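Fellis All-Season Duvet, Cream

Sold by Wendt Bed and Linen
Sizes: Twin, Full/Queen, King
Color: Cream only
Care: Machine wash cool, large-capacity machine
Trial: 30 nights
In stock for store pickup and delivery

Our take

We don't love the words "all-season." We sell bedding for a living and we have yet to meet a duvet that suits one sleeper in both July and November, let alone two sleepers who disagree. The Fellis carries the label because the maker prints it on the bag. We'd call it a medium duvet that leans cool, and that's how we shelve it in the store.

With that out of the way, it's a decent duvet at a fair price. It has a cotton shell and a polyester fill, and it's quilted so the fill mostly stays where it was put. You can use it with a cover or without one. Most people who buy it from us skip the cover, at least at first.

What the maker says, and what we think

"Temperature regulating." We don't know what this means for a polyester fill and the maker's sales sheet doesn't say. Gunther Harms, our buyer, asked twice and got the same brochure back both times. It breathes about as well as you'd expect from cotton over polyester. If you wake up hot under every duvet you've owned, we would not expect this one to fix it.

"Hotel loft." It comes out of the bag flat, like anything that has been squeezed into a bag. It fills out over a day or so and ends up moderately puffy. If you want the big cloud look from the catalog photo, buy one size up or buy a different duvet. The catalog photo has two of them stacked. We asked about that too.

"Wrinkle resistant." No. It's a cotton shell. It wrinkles in the wash, it wrinkles in the closet and it wrinkles when the dog sits on it. The wrinkles are soft and a good shake gets rid of plenty of them, which is the most we're willing to say.

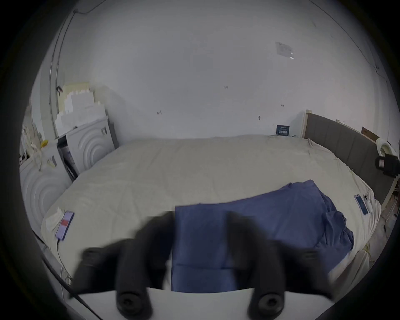
"Hypoallergenic." There are no feathers or down in it. That's a fact about the materials and we're comfortable repeating it. Whether it does anything for your particular allergies is between you and your doctor.

"Won't pill." Too early to say. We've carried the Fellis for 7 months. The returns we've seen in that time were mostly people who wanted something heavier, and we haven't had a pilling complaint yet. Ask us again after a couple of winters.

About the color

Cream means cream. It's warmer than white and it will look yellow next to bright white sheets, especially under a warm bulb. Several customers have brought it back for this reason, and we took it back, but please look at it in daylight before you wash it. It works with off-white, oatmeal, navy, most blues and most greens. We'd keep it away from cool gray, although Etornam Alhassan on our sales floor disagrees and has it on a gray bed at home.

A pale duvet shows everything. If you eat in bed, put a cover on it. The maker offers a stain treatment at extra cost and we decided not to stock it. We tried it on a sample with coffee and couldn't tell the treated half from the untreated half.
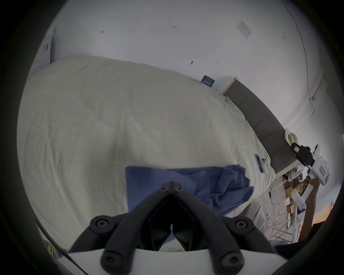 Blue against the cream duvet, with the quilting lines showing.

Which size to get

The maker's chart is stingy. It lists the smallest size that covers the top of the mattress, and it seems to assume a thin mattress. Measure across your mattress and down both sides to where you want the edge to fall, then compare that with the finished size on the bag. If you have a topper, measure with the topper on.

For a queen bed with a deep mattress we usually send people home with the king. For two people who pull in opposite directions, same answer.

Washing

The tag says to use a large-capacity machine, and here we agree with the tag. Wash on cool with a small amount of mild detergent. No fabric softener. Tumble dry on low and take it out now and then to break up any clumps. Drying takes longer than you think, so check the middle of the duvet as well as the edges. A damp duvet folded into a closet will smell, and that isn't covered by anybody's warranty.

Wash dark items separately the first few times. Navy throws and new pillowcases are the usual culprits when a customer calls us about a tinted duvet.

Warranty and returns

The maker's warranty covers stitching and shell defects for 2 years. Read it before you count on it. It leaves out "normal compression of fill," and flattening is what most people would want to claim for. Our own trial is simpler: sleep under it for 30 nights, and if you don't like it, bring it back clean with the receipt. You don't need the bag. Clearance items are final sale.

Compare with

Tirnonik Winter Duvet. Heavier, costs more, and the right choice if your bedroom is cold. Bulky to store. Too much for most people once the heat is on.

Skirkano Light Quilt. Thinner and flatter, good for summer. The stitching was uneven on the first shipment and better on the second. Look yours over at the counter.

Wendt house duvet. Our own label, and we make more money on it, so weigh our opinion accordingly. It's close to the Fellis in warmth with a slightly rougher shell.

Questions about sizing or an order: ask for Mahmoud Ashour at the bedding desk.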